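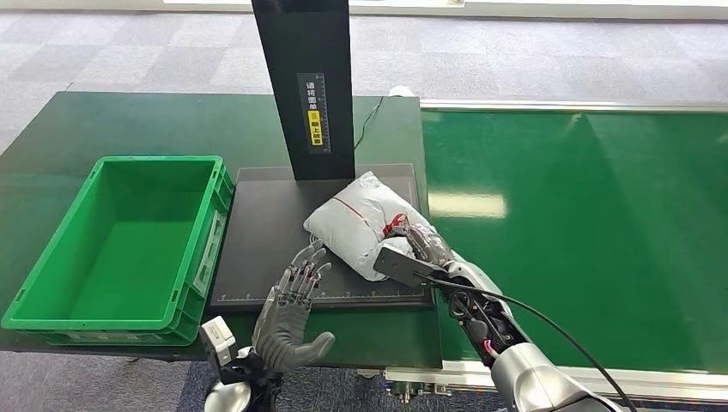 **Category: Heat and storage / Minutes**

# Ilville heat store: technical progress meeting

29 December 2018, Pustden site office

Present: Sastry (design), Unen (network operation), Pustden Council (client), site safety.
Apologies: insulation contractor.

## 1. Previous minutes

Agreed, with one correction. Item 4 gave the return pipe test pressure in the wrong unit. It should read bar.

## 2. Tank

The 1,000 cubic metre tank was filled to working level before the break. Level has been logged since the fill valve was shut and shows no fall outside the error of the gauge. Sastry is content for the water test to be signed off once the second gauge has been read against the first.

The lower inlet diffuser was refitted after one of its plates was found out of line. Unen asked whether this would affect layering in the tank. Sastry replied that the plate is now within tolerance and that the layering test in January will show any mixing. Temperature probes 3 and 7 have been giving the same reading to the second decimal place and may be wired to the same channel.

**Action:** Sastry to check the wiring of probes 3 and 7.
**Action:** Pustden Council to supply the calibration sheet for the second gauge.
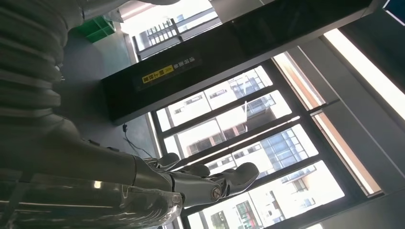 Gillian Stroud

## 3. Pipework and pumps

Of the 820 metres of buried pipe between the store and the Ilville plant room, 791 metres have been laid, jointed and tested. The remaining 29 metres cross the service road and depend on the road closure. The permit has been applied for and no date has been given.

Pump A has run at half speed on the bypass. Vibration was within the maker's limit. Pump B has not been run. Its drive shows a communication fault when the control panel is restarted, which clears after a manual reset. Unen will not accept the pump with this fault open.

**Action:** Unen to send the fault log to the panel builder.
**Action:** Pustden Council to press for a road closure date.

## 4. Electric boiler

The 500 kW boiler is in position and bolted down. The supply cable is in place but not terminated. The meeting discussed whether the boiler should follow the half-hourly price signal from the first day or run to a fixed night timetable during commissioning. Unen prefers the fixed timetable, as it makes the heat balance easier to check. Sastry had no objection. Agreed.

The set point for a full store stays at 90 °C at the top probe. The proposal to raise it was withdrawn.

## 5. Insulation

Cladding is complete on the north and east faces. Rain got behind the temporary sheet on the west face and two panels of mineral wool are to be replaced. The heat loss test cannot start until all four faces are closed.

**Action:** Contractor to confirm delivery of replacement panels in writing.

## 6. Safety

No accidents or near misses reported. The ladder gate on the tank roof does not close by itself. It is to be kept chained until the spring is changed.

## 7. Any other business

Unen asked for drawings to be issued with the revision letter in the file name. Agreed.

## 8. Next meeting

January, at the Ilville plant room. Date to be set once the road closure is known.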